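Home | Projects | Open Calls | Shop Hours | Join

Call for Participants: Kitchen Arm Build, Trekisico Workshop 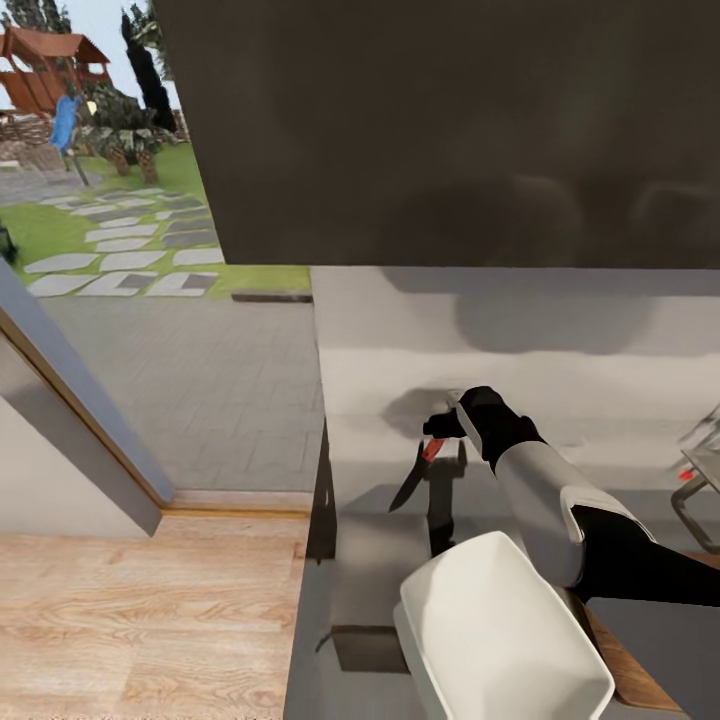

The arm at the kitchen counter with the red-handled knife in its gripper (simulation).

4 min read

Trekisico is a shared workshop with a wood room, a metal bench and an electronics room. Since January a small group of members has been building a robot for kitchen work, to be used in an ordinary home kitchen. We are looking for 9 more people to join the build for its second stage. The places are unpaid. Materials and bench time are covered.

What the project is

The robot has white shell parts and a black gripper. The simulated kitchen has a pale countertop, dark cabinets, and a doorway that looks out on a patio and lawn. We try motions there before we try them on the bench. The second stage is about tool handling: picking up a kitchen knife, holding it at a useful angle, moving it over the counter without hitting the upper cabinet, and putting it down again.

The bench arm is called Jornden, after the workshop cat. It has working shoulder and elbow joints. The wrist is on its third version and still has play in it. The gripper closes but we are not satisfied with the finger pads.

All work with the bench arm is done with a blunt training knife. No sharp blades are mounted on it at this stage, and that rule will not change during the call period.

What participants will do

You would join one of these groups:

Wrist and gripper. Redesign the finger pads, print and test them, cut down the play in the wrist. Led by Kazuhiro Sugawara.

Simulation. Build more kitchen layouts, set up tool-handling trials, keep the simulated arm matched to the real one. Led by Man-lok Kwan.

Safety and test logging. Run the bench trials, keep the log, check the stop button and the barrier before every session. Both leads share this group for now. If you would like to take it over, say so when you apply.

We have 131 trials in the log so far and want to reach 200 by the end of the stage. A trial is one pick-up, one move and one put-down. Failed trials are logged the same way as good ones.

Who should apply

You don't need a degree or a job in robotics. You do need to be 18 or over and able to come in one evening a week, 6:30 to 9:30 p.m., for three months. Please don't apply if you can only come now and then. We tried that in the first stage and spent too much time catching people up.

For the wrist group, you should have used a 3D printer or done basic machining. For simulation, you should be able to read and change someone else's Python. For the test group, we want people who are patient and write clearly.

If you work with knives for a living, as a cook or a butcher, we would like to hear from you even if you have none of the above. Our current grip was worked out by people who mostly make sandwiches.

What you get

Workshop membership for the length of the stage, including the wood room once you have done the induction. A locker if one is free. Your name in the build notes, if you want it there. Drawings and code are shared with everyone who takes part, and you may use them in your own projects.

Soldering irons, hand tools and safety glasses are provided. Bring your own laptop. The ones in the electronics room are slow and one has no working keyboard.

How to apply

Send a short email with your name, the group you want, and something you have built or repaired. A photo is fine. It doesn't have to be a robot. We don't need a resume.

You can also leave a note in the project box by the front desk at 178 Avitz Street. Use the side door after 6 p.m.

We will answer everyone who writes. Those we can place will be asked in for an evening to see the bench arm and meet the group before deciding. The call closes when the places are filled.

Contact: front desk, Trekisico Workshop, 178 Avitz Street | © Trekisico Workshop | Back to top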